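Orkcombe extends food scrap pickup to apartment buildings

Residents of apartment buildings in Orkcombe will be able to put food scraps out for weekly pickup starting in August, after the town council voted Sunday evening to extend a service that until now has covered only single-family homes.

The change adds 588 households in 24 buildings, most of them along Staller Road and in the blocks behind the old Zaugg mill. Each building will get shared brown bins with locking lids, and every apartment will receive a small countertop pail with a starter roll of liners.

Waltraud Lüthi, who runs the town's waste office, told the council that tenants had been asking for the service since it began. "We had people walking their scraps over to a friend's house on pickup day," she said. "The trucks already drive past these buildings — they just don't stop."

The hauler, Sela, will keep the same trucks and add one early route on its existing schedule. Building owners will pay $12 a month for each shared bin. Lorenz Frei, who owns two of the buildings on Staller Road, asked the council to hold off until the fall so that owners could clear space in their trash rooms. The council turned down the delay but agreed to waive the fee for the first two months.

Osamu Sakai cast the only vote against the plan. He said he supports composting but wanted to see a firmer cost figure for liners after the first year.

Fruit and vegetable peelings, bread, coffee grounds, eggshells and plate scrapings will be accepted, along with meat and small bones. Cooking oil, pet waste and plastic bags of any kind will not. Bins found with plastic in them will be tagged and left until the next pickup.

Pails will be handed out at the town garage on Mill Lane. Tenants who can't get there can ask their building manager to collect one for them.

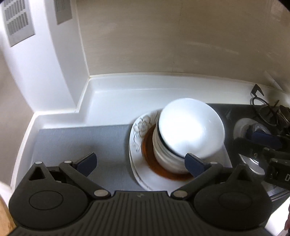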